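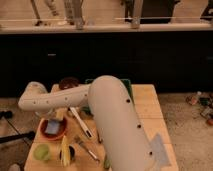 *Mechthild Ammann*

**Equipment planning for tabletop manipulation** is the part of laboratory or workshop budgeting that covers a fixed robot arm, its gripper, the work surface, and the objects the arm handles. It is treated separately from planning for production cells because the loads are light, the objects change often, and much of the cost falls outside the arm itself.

## Scope

A plan normally lists the arm and controller, the end effector, the table, cameras and their supports, computing, safety equipment, and consumables. Kitchen work is a common test case. A typical set mixes round bowls, a cup, long-handled utensils, a flat tray or board, and soft items such as thin plastic sheet. Each shape places a different demand on the gripper, and the set is best fixed before quotations are requested.

## Arm selection

The main figures are reach, payload, and repeatability. Payload must include the weight of the gripper and any wrist-mounted sensor. Reach is measured from the base to the far corner of the usable table area, with the tool pointing down. An arm that reaches the corner only when fully extended has little freedom left for tilting a utensil or entering a bowl from the side.

The position of the base also affects camera planning. A thick upper link can hide part of the tabletop from a fixed camera, and a second viewpoint may have to be budgeted.

## Cost structure

The Kurnport planning sheet, in use since August, divides spending into 6 headings and is revised once per budget year. Its gripper heading allows $3000 for fingers, adapters, and spares. Fingers are entered as wear parts — not as capital equipment — and are reordered from stock.

Kurnport compared two supply routes:

| Item | Flokbridge | Savico |
|---|---|---|
| Arm and controller | Purchase | Lease |
| Gripper | Quoted separately | Included |
| Delivery, days | 54 | On request |
| Warranty, years | 2 | Lease term |

Leasing lowers the first-year figure but usually excludes modified tooling. Purchase is preferred where fingers will be cut or reshaped on site.

## Site preparation

Floor space is calculated from the swept volume of the arm plus a walking margin. Cables and stand legs are included in the footprint. Storage for objects not in use belongs in the plan as well, near the table but outside the reach of the arm.

## Software and support

Control software may be licensed per arm or per site. Mets, the scheduling package used at Kurnport, is licensed per site and entered under computing. Training hours are entered under support.

*Last revised 10/25/24*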